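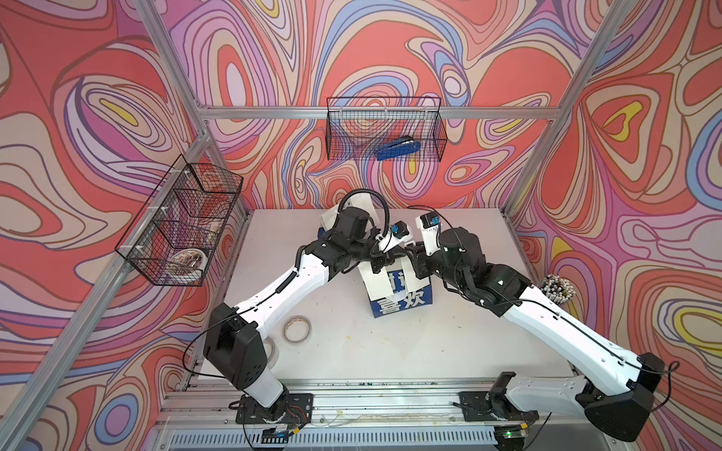

How to Pack a Gift Bag That Stands Up on Its Own

I love giving presents in bags. You get to skip the fiddly corners, you can add one more little thing at the last minute, and the bag gets used again! The trouble is that a bag thrown together in a hurry sags and the handles go everywhere. Ten minutes at a clear table fixes all of that.

What you need

A gift bag with a flat bottom
A small cardboard box that fits inside with a bit of room to spare
Clear tape
Tissue paper
A few colored pens and a tag

Step 1: Wake up the bag

Bags that have been stored flat are stubborn. Open yours all the way, put your hand inside and push the bottom down until it sits flat on the table. Run a finger down each side crease from the inside. If the top edge is bent, fold it gently the other way and hold it for a slow count of 7.

Step 2: Get the box ready

Put the gift in the box and fill the gaps with tissue so nothing rattles. One strip of tape across the lid is plenty – my friend Annatjie Adams uses half a roll and then everyone has to go find scissors.

Step 3: Lower it in

Stand the bag up, tilt the box a little and slide it down one side. Once it touches the bottom, let it drop level. Heaviest thing first, always. Soft things like socks or a scarf go on top.

Step 4: Sort out the handles

Pull both handles up, then let one fall over the front and see if you like it. With a bold print I think it looks great! If it covers a name or a message you want people to read, tuck it behind.

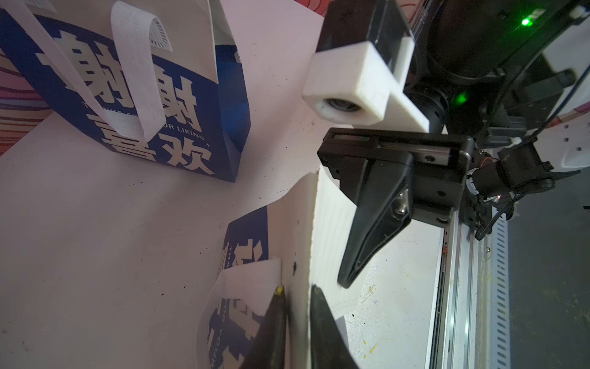 Two blue-and-white bags in the same design, one upright and one folded on its side.

Step 5: Tag and finish

Write the tag before you tie it on, and give the ink a minute to dry. Push two sheets of tissue into the top, points up, and fluff them.

Making a whole batch? Lesego Du Plessis did 168 of these for the Gindgate fair in May, and her tip is to open all the bags first, then fill them in one go. Keep the spares folded flat with the handles tucked inside.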